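Clodley Textile Workshop: progress report to the Figueroa Fund
Prepared by Oda Boström, workshop lead
November 6, 2025

Period covered

This report covers the work done since the second part of the grant was paid in June. It deals with the weaving and sewing classes at Clodley, the new evening group at Jasham, and spending to date.

Classes at Clodley

The beginners' weaving class has run every week apart from one, when the heating was being repaired. We have 12 people on the register and most of them come most weeks. Five started with no experience of a loom at all. They have now warped up on their own at least once, which was the target we set ourselves in the application.

Progress on patterned cloth has been slower. We had planned to move on to twill by the end of the summer, but the rigid heddle looms were not well suited to it and people got in a muddle with the pick-up sticks. Emil Schnyder has rewritten that part of the course so that plain weave with two colours comes first. Twill will follow on the table looms after Christmas. The second table loom from Rokdale arrived with a bent reed — they replaced it without charge, but it cost us three weeks.

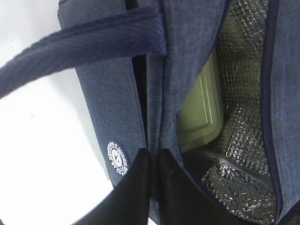

The sewing class has moved from flat items to bags and other things with a lining. We started with drawstring pouches and went on to zips, which took two sessions more than the plan allowed. Emil wants the next block of lessons to cover heavier cloth, and the navy lunch bag is a fair guide to the standard we are aiming at: stitched seams along the panels, a wide handle in the same material, and a speckled fabric with lighter blue and grey in it. Learners will draft their own pattern pieces from measurements, and we have asked for walking feet for two of the machines so that the thicker layers feed evenly.

Jasham evening group

The Jasham group opened later than promised. The room we first booked had too few sockets for the machines, and the second was only free from September. Numbers are still low and we would like to see out the winter before deciding whether to keep it as a weekly class or make it fortnightly.

Spending

We have spent £3,127 of the grant so far. The largest single item was the pair of table looms. Yarn and cloth came to £639, a little over budget, mainly on account of the price of cotton warp. We have made this up by repairing the older overlocker and putting off buying a new one. Tutor fees are in line with the plan.

Next steps

Before the next report we intend to:
start the twill lessons on the table looms
finish the bag-making block and write up the patterns as handouts
review attendance at Jasham
get a price for servicing all the sewing machines together

We would also like to move the date of the open day from February to March, as the hall at Clodley is being painted. Please let me know if the Fund needs this request on a separate form.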